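My grandmother's dining table seated 13 if you counted the piano bench, and we always did. Mine seats four. I've been thinking about that a lot since I moved to Larketti in March and began having people over again.
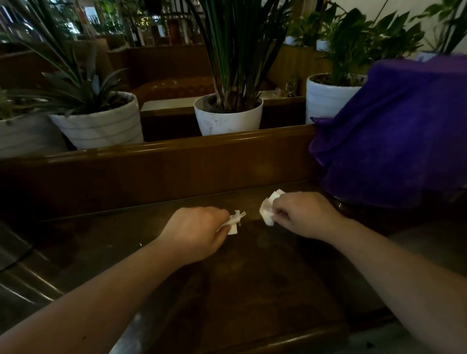
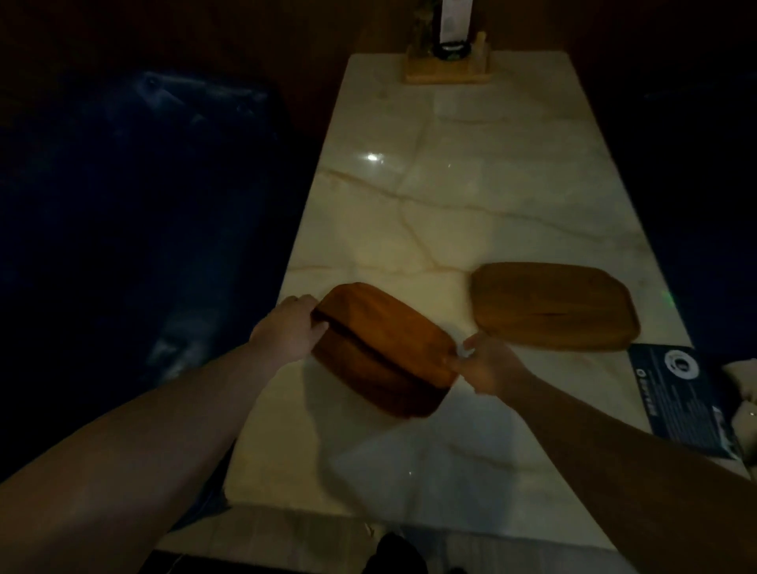
Sunday lunch is the meal I'm fighting for. Dinner scares people off — they think they need wine and good shoes — but lunch is just soup, bread and whoever's free! I do wipe the table first, a wad of tissue in each hand, rubbing away at the smudges on that glossy brown wood, and that's the whole of my preparation. Then I put the pot on and text five people. Usually one brings a cake, somebody's kid falls asleep on the coats, and we're still sitting there at dusk picking at the crusts.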